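Bedroom > Nightstands & Bedside Tables

Clenby Round Nightstand with Drawer

The Clenby is a round bedside table with one drawer, made for guest rooms, small hotels and bedrooms at home. It comes from the Kocabaş workshop and is sold through Pliltero in a single size and a single finish, a light-to-medium brown wood veneer.

The top is a full circle with a thin raised rim, so a pen or a pair of glasses is less likely to roll off onto the floor. There is space for a phone, a glass of water and a book. The apron under the top is curved and veneered to match.

The drawer runs on black metal slides. It opens straight out from the front of the table, and you can turn the table to face whichever way suits the bed. Many customers angle it away from the headboard so the drawer clears the mattress. Leave a small gap between the table and the headboard if you need to run a phone or lamp cord down the wall.

Remzi Çınar drew the Clenby for a hotel order of 94 rooms, and it has been in the regular range since July. The drawer slides are the same ones used on the Plistent desk, and spare pairs can be ordered separately.
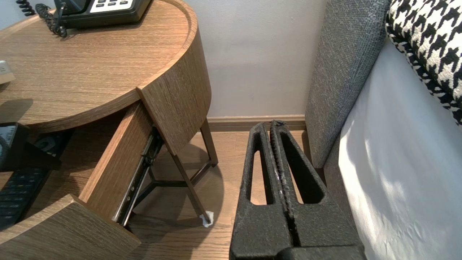 Clenby nightstand beside a gray upholstered headboard, drawer open. Telephone not included.

Delivered assembled - no tools needed. Wipe with a soft, slightly damp cloth and dry right away. Do not use wax or spray polish on the veneer. Dust in the slides can be removed with a dry brush.

Lead time is 3 weeks for orders of up to 12 tables. For 40 or more, write to Samira Mansour in contract sales for a delivery schedule and a veneer sample. Smaller orders can be placed through the shop in the usual way. Matching headboards are not part of this line.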